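I went back to work when my son was five months old, and I went back with a pump bag on one shoulder, a laptop bag on the other and a breast pump that sounded like a goose being stepped on. It lasted until February. Then the motor quit in the middle of a budget call, and I had to make a decision fast.

So I bought the Skeltel wearable pump, the kind that sits inside your bra, and I've now used it three times a day, every workday, for long enough to have opinions. Lots of them!

First, the stuff I love. It's quiet. Not silent (the person at the next desk will wonder if your phone is buzzing), but quiet enough that I pump through meetings with my camera on. My boss, Tsehay Kumsa, has three kids of her own and swears she can't hear a thing from across the table. I also love that there are only five parts to wash. My old pump had these tiny white valves that I lost down the office sink so many times I started buying them in bulk.

Output is the thing everybody asks me about, so I'll just tell you. I get a little less than I did with the plug-in pump, maybe half an ounce per session, and I make it up by doing a long one before bed. The first week was much worse than that and I cried in the car over it. I had the wrong size insert. If your numbers drop right away, please measure yourself again before you decide your supply is gone! I went down two sizes and things got better by the next morning.

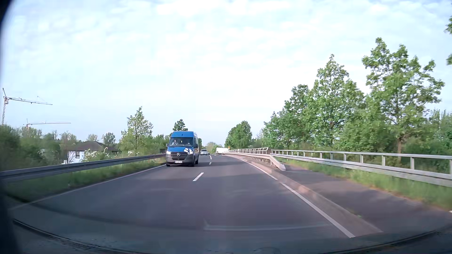 The battery is fine, and fine is all I'll give it. I get three sessions out of a charge if I remember to turn it off, and it does not turn itself off. I've opened my bag at daycare pickup and heard it humming away in there more than once. The charging cord is also weirdly short – mine sits on a stack of cookbooks next to the outlet.

Now the complaints. You cannot bend over. I mean it. I leaned down to get a folder out of the bottom drawer and lost two ounces down my shirt, and I had a client coming in ten minutes. Keep a spare top at work. Keep two. The cups also aren't subtle. Under a cardigan I look okay, under anything fitted I look like I'm smuggling cereal bowls.

The app is called Masosine and I gave up on it. It wants to log every session and cheer for you with little confetti, and when I missed one it sent me a reminder that made me feel like garbage. I get plenty of that from my own head, thanks. The buttons on the pump do everything you need.

I did try a friend's Randeck for a weekend to compare. Stronger suction, and it holds more, but it's heavier and it pinched. My friend Poul Snorradóttir's wife has the same one and adores it, so bodies are different and I wouldn't call it a bad pump. I just like mine better.

One last thing on customer service. A cup cracked on me (I dropped it on tile, totally my fault) and I wrote to them expecting to pay for a new one. They mailed a replacement and it came on 1st April, which my husband thought was hilarious when the box showed up half empty. The cup was in there, under a lot of paper.

Would I buy it again? Yes, and I'd order the extra inserts at the same time. If you mostly pump at home next to an outlet, save your money and stick with a plug-in. If you're doing it between meetings like me, four stars out of five, and I'd give it the fifth if they added an auto shutoff.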